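Gripper comparison: first results from the shelf task

By Lucimara Leite
8/6/25

Since October our small group at Tudilside has compared two grippers for the Narurik arm, and many readers of this newsletter have written to ask how it goes. I will try to give a fair report, also of the parts which did not go well.

The first gripper is the Cluneck, with two flat fingers which close in parallel. The second is the Rocha, with three softer fingers which bend around the object. Both are mounted on the same arm with the same controller, and we change only the plate at the wrist. The change takes four minutes when the screws are in a good mood.

The task is to place upright dividers on a metal storage shelf, and to take them off again. We chose it after a long discussion. Most gripper tests use blocks, cups and balls, and both grippers do these very well, so we learned little from them. A divider is a different matter. It is thin, it is tall, and it lets the light through, so the depth camera often sees the wall behind it and not the panel. It also has to stand at the correct place on the front beam, and this asks for some force in one direction and much care in the other.

Before any robot trial we do the task by hand and record it from a camera at head height. The arm's program is not copied from these recordings, but we use them to decide where the fingers should go and in which order.
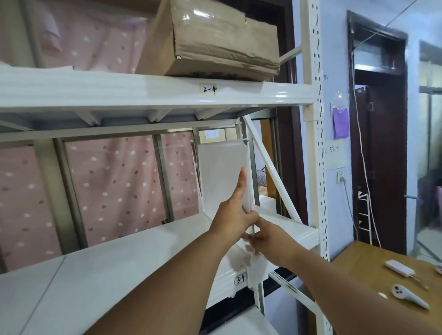 The first thing we learned from the hand recordings is that people do not use their two hands in the same way. One hand is often open and only gives support, with the fingers flat on the plastic. The other one does the gripping, low down, close to the beam. Our first program for the arm took the panel high, near the middle of its height, as this is easy for the camera to find. With this grip the foot of the panel swung each time it touched the shelf, and the arm stopped with a force error. When we moved the grip point lower, the errors became much fewer with both grippers.

Now the numbers. We ran 68 trials with each gripper, using the low grip point. The Cluneck finished more of them without help, and it was also faster. Its flat fingers hold a thin sheet very straight. The weak side is that it has no forgiveness: if the panel is turned a little when the fingers close, it stays turned, and it arrives turned at the beam. The Rocha is slower and it drops the panel more often, but it corrects small errors by itself, because the soft fingers give way. For panels that lie flat on the deck and must be picked up first, I prefer the Rocha, and my colleagues do not agree with me -- we have decided to let the next trials speak. 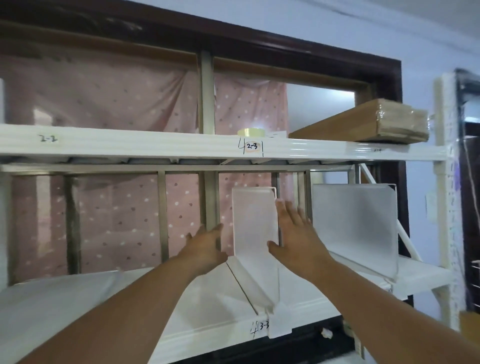

Lighting gave us more trouble than we had planned for. In the morning the depth camera lost the edge of the panel in one trial after another, and in the evening the same program ran well. We tried a second camera on the wrist, looking along the fingers, and this helped more than any change in the software. It sees only a small region, but in this region the folded edge of a panel is quite clear. If your group works with translucent parts, I would advise you to buy the wrist camera before the better gripper.

The shelf labels are handwritten, a row number and a place number, and they are for us. The arm does not read them. We call out the label when a trial begins, and it goes into the log in this form, so that later we can find the trials for one position. Positions near an upright are harder for the arm, as the diagonal brace leaves little space for the wrist to turn.

The clip at the front is the last part of the task, and for now we do it only by hand.
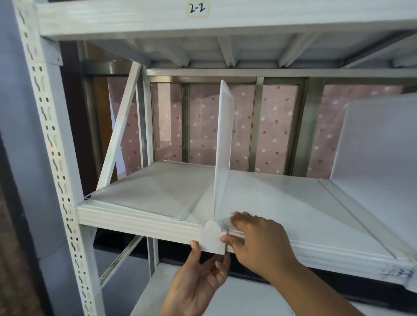 One hand at the clip on the front beam, the other on the shelf near the base of the divider.

With one arm we cannot hold and press at the same time, so a second Narurik arm is on our list. The controller can drive both, at least according to the manual. Until it arrives we will continue with placing and removing, and we will repeat the comparison with new finger pads on the Cluneck, as the present ones are worn after 3000 closings. The trial logs can be requested from me. Please say which gripper you want, as they are kept in separate folders.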